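4.2 Placing the Dehumidifier and Setting Up Continuous Drain

Read this section before you plug in the Stivus 3000. The unit must stand upright for 3 hours after delivery so that the compressor oil can settle. If it was carried on its side, leave it standing overnight.

Choosing a location

1. Pick a level spot close to the middle of the room or near the dampest wall.
2. Leave 12 inches of clearance on every side and 18 inches above the top grille.
3. Close outside doors and windows. Leave inside doors open if you want to dry more than one room.
4. Plug the unit directly into a grounded wall outlet. Do not use an extension cord or a power strip.

CAUTION: Do not run the unit in a bathroom, in a crawl space with standing water, or within 3 feet of a heater.

Attaching the drain hose

The unit can empty into its bucket or through a hose. The hose is sold separately (part 773).

1. Turn the unit off and unplug it.
2. Remove the bucket and set it aside.
3. Pull the rubber plug from the drain port on the back. Keep the plug. You will need it if you go back to using the bucket.
4. Push the washer (part 114) into the end of the hose and screw the hose on by hand. Do not use pliers.
5. Run the hose to a floor drain. It must slope down all the way, with no loops or kinks.
6. Put the bucket back. The unit will not start without it.

NOTE: If water still collects in the bucket, the hose is blocked or rises somewhere along its length. Check the slope first.

Protecting the floor

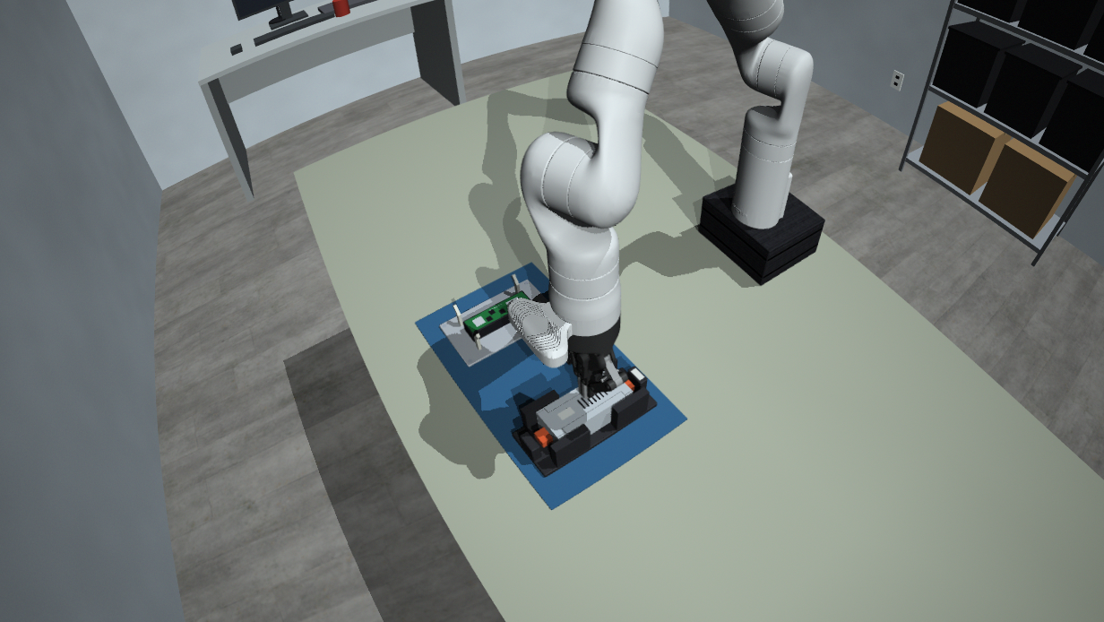

Moisture held under a cover can stain or swell the floor before anyone notices it. Lift rugs and mats near the unit once a week and feel the underside. Pay special attention to layers, such as a blue mat on top of a larger pale green covering over gray wood-grained planks, and check between each layer as well as at the bottom. If any layer feels damp, take it up and let both sides dry before putting it back. Do not stand the unit on a rug or mat.

First start

1. Plug in the unit and press Power.
2. Set the target humidity to 50 percent and the fan to High.
3. Let it run for a full day before changing the setting. In a cool basement, the first drop in humidity may take longer.
4. Look at the hose connection after one hour. If it drips, turn the unit off, unplug it, and reseat the washer.

To clean the air filter, see section 4.3.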